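Accueil Manuels Ressources Glossaire Contact

Manuels > Entretien du linge et des textiles > Partie 3 > Chapitre 9

Imprimer cette page | Envoyer par e-mail

CHAPITRE 9
Plier et ranger les maillots de sport

Lino Caputo et Keyvan Shojaei

Vous voilà arrivés au chapitre que nous avions le plus envie d'écrire ! Dans les chapitres précédents, vous avez trié, détaché, lavé, séché. Le linge est propre, il s'accumule sur la table, et beaucoup d'élèves pensent que le travail intéressant est derrière eux. Nous sommes persuadés du contraire. Le pliage est le moment où l'on regarde enfin le vêtement de près, où l'on découvre la couture qui lâche, la tache passée inaperçue, le col qui gondole. C'est aussi un vrai plaisir de la main, qui vient assez vite quand on s'y prend bien.

Nous avons choisi le maillot comme fil conducteur parce qu'il rassemble toutes les petites difficultés du métier : une matière souple qui glisse sur elle-même, un col en bord-côte, des parties rapportées d'une autre couleur et, très souvent, un marquage qu'il faut ménager. Qui sait plier un maillot pliera sans peine un tee-shirt, un polo ou un haut de pyjama.

9.1 Du tas au vêtement : retrouver la forme

Posez un maillot sorti du séchoir sur la table et essayez de dire, sans y toucher, où se trouve l'épaule gauche. Ce n'est pas si simple ! Avant de plier quoi que ce soit, il faut lire le vêtement, c'est-à-dire repérer un ou deux éléments sûrs à partir desquels tout le reste se remet en place.

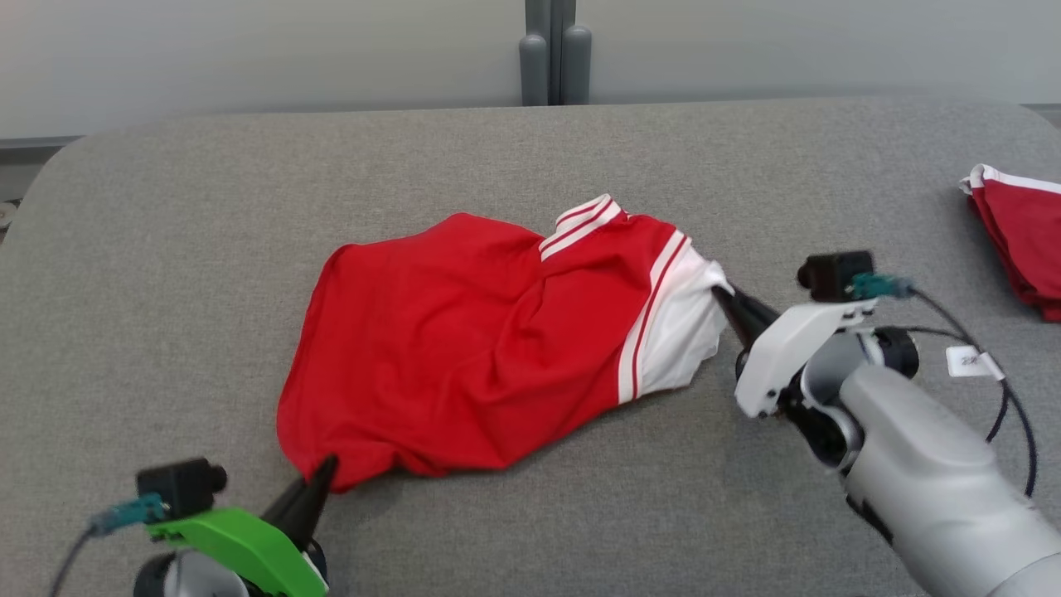

Les bons repères sont ceux qui tranchent sur le reste du tissu : une bordure, un changement de couleur, une épaisseur différente sous les doigts. Sur le maillot rouge chiffonné au milieu de la table, le corps uni ne renseigne guère, on n'y lit que des plis. La partie blanche, elle, attire l'œil tout de suite avec ses deux fines rayures rouges, et c'est de ce côté qu'il faut commencer à chercher. S'agit-il du col ou d'un poignet ? Dans un tas pareil, on peut hésiter, et l'on a raison d'hésiter : suivez la bordure du bout des doigts. Si elle fait un petit tour fermé, vous tenez une manche ; si l'ouverture est large, c'est l'encolure. Remarquez l'autre vêtement rouge, déjà plié dans le coin de la table, dont le bord montre le même blanc rayé. Avoir un modèle terminé sous les yeux aide énormément au début.

Une fois l'encolure trouvée, remontez vers les épaules. Pincez une couture d'épaule de chaque côté, soulevez, laissez pendre le tissu, puis reposez-le à plat en accompagnant le mouvement. Le vêtement se déplie presque tout seul, et c'est un geste très agréable à réussir.

Vocabulaire

Bord-côte : tricot élastique qui termine le col, les manches ou la taille.
Aplomb : direction dans laquelle le tissu tombe naturellement.
Marquage : nom, numéro ou écusson rapporté sur le vêtement, cousu ou thermocollé.
Main : impression que donne une étoffe au toucher.

9.2 La table et le support

Une bonne surface de pliage retient un peu le tissu. Sur un plateau très lisse, le jersey file dès qu'on tire sur une manche, et l'on passe son temps à le rattraper. Une table recouverte de textile, tendu et bien net, change tout : l'étoffe accroche légèrement et chaque pli reste là où on l'a mis. Prenez une couleur neutre, un gris par exemple, sur laquelle les vêtements clairs se détachent aussi bien que les vêtements vifs.

Dégagez devant vous la place nécessaire à un vêtement ouvert, manches étendues. Les pièces finies vont dans un angle, toujours le même. À la blanchisserie Lidholm, où nous avons préparé une partie de ce manuel, les apprentis réservent l'angle du fond à droite, et ils y déposent les maillots terminés sans même lever les yeux.

Passez la main sur la table entre deux séries. Les fils et les peluches se voient mal sur une étoffe chinée, et ils adorent se coller au linge propre.

9.3 Le pliage Dewulf, pas à pas

La méthode que nous enseignons doit son nom à l'atelier Dewulf. Elle convient à la plupart des maillots à manches courtes et donne un paquet de 30 cm sur 31, presque carré, qui entre dans les casiers courants.

1. Étalez le maillot face contre la table, col vers le haut. Lissez du centre vers les côtés, paume ouverte, sans étirer.

2. Rabattez un premier côté vers le milieu du dos, puis ramenez la manche sur elle-même pour qu'elle ne dépasse pas.

3. Faites de même avec l'autre côté. Les deux bords doivent être parallèles ; prenez le temps de le vérifier, tout le reste en dépend.

4. Remontez le bas jusqu'à la base du col et chassez l'air du plat de la main.

5. Retournez le paquet, encolure visible, et contrôlez le résultat. Regardez le maillot rouge ci-dessous : le col blanc et rouge dessine bien son V, c'est un bon point. Mais les bords sont irréguliers, du tissu blanc un peu froissé déborde à gauche, et le pan de droite porte des lettres marine cernées de blanc, couchées sur le côté, où l'on devine un S puis un T. Un seul paquet, et déjà trois choses à reprendre ! Cherchez par où vous commenceriez avant de poursuivre votre lecture.
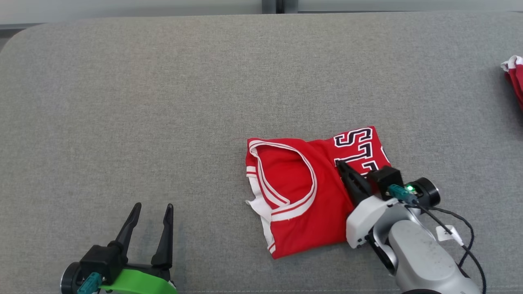 9.4 Ménager le marquage

Les lettres et les numéros sont la partie fragile du maillot. Un flocage plié toujours au même endroit finit par blanchir, puis par se fendre. Dans la mesure du possible, le pli passe à côté des caractères, ou entre deux lettres. Quand le marquage est trop large pour qu'on l'évite, glissez une feuille de papier de soie dans le pli et ne chargez pas la pile.

Le club de Clinamow nous a confié pour ce chapitre l'inventaire de sa réserve : 671 maillots, toutes équipes confondues. Nous y reviendrons au dossier 2, où vous apprendrez à organiser une réserve par taille puis par numéro. C'est un travail passionnant, et vous verrez combien une pile régulière fait gagner de temps à celui qui vient chercher un maillot le soir du match.

Exercice préparatoire

Prenez un maillot ou un tee-shirt à col contrasté et mettez-le en boule. Fermez les yeux, retrouvez l'encolure au toucher, puis les deux coutures d'épaule. Recommencez jusqu'à ce que le geste soit sûr. Notez dans votre cahier le repère qui vous a le mieux guidé, et comparez avec votre voisin de table.

Matériel à prévoir pour la séance suivante : une planche à plier Femgate, du papier de soie, une brosse douce, trois maillots de tailles différentes.

Imprimer cette page | Envoyer par e-mail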